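In defence of the mixed-up toy basket

My sister-in-law has a label maker, and she used it on our playroom in June while I was at work. I came home to eleven clear tubs with lids. Play food, balls, pretend kitchen, real kitchen things that had wandered in from the actual kitchen. It was a kind thing to do and it looked gorgeous, and I lasted maybe a fortnight before I wanted my mess back.

I know this puts me on the wrong side of the whole tidy-shelf movement. Everyone I follow seems to own the Fulix cube unit (the big one was $389 last time I looked, plus $3 for each little label frame, which is cheeky), and every cube has exactly one sort of toy in it. A cube of wooden fruit. A cube of balls, sorted by size if you please. I look at those shelves and think, when does anybody play with a strawberry on its own?

Because my two don't! What they want is the berry basket, the colander, a ball that is currently an egg or possibly a planet, and whatever lid I was hoping to put on the soup. The best game we've had all winter started when the play food got tipped out next to the washing up. There was a shop, then a hospital, then a shop again with very high prices. Over 400 pieces of plastic in this house by my sister-in-law's reckoning, and the favourite was a straw.

So I've gone back to putting things out in a jumble on the table, grown-up bits and toy bits side by side, a big red strawberry as near to the utensil holder as it likes to be.
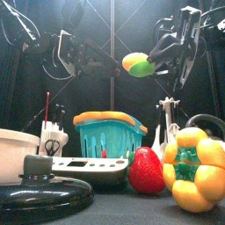

Roel Dekker wrote in after my last column on this to say that jumbles are lovely until you're the one hunting for scissors at dinnertime, and that in his house a mixed basket means everything ends up in it, including the car keys. Give kids one tub at a time, he reckons, and they'll play longer with what's in it.

Fair enough about the scissors. Ours live up high when the kids are playing, and I wouldn't argue with anyone who keeps the good ones in a drawer. I'll give him the car keys as well. But I'm not sold on one tub at a time. We tried it, and mine spent most of the afternoon asking for the other tub.

I'm not against storage, either. We've got an old Hoekstra sideboard that swallows puzzles and paints, and I'd fight you for it. Anything with 500 pieces gets its own box with a rubber band round it. It's the everyday stuff I'd leave alone, the bowls and balls and pretend fruit, which seem to do better in bad company.

The tubs are in the garage now, labels and all, full of Christmas lights. She's noticed.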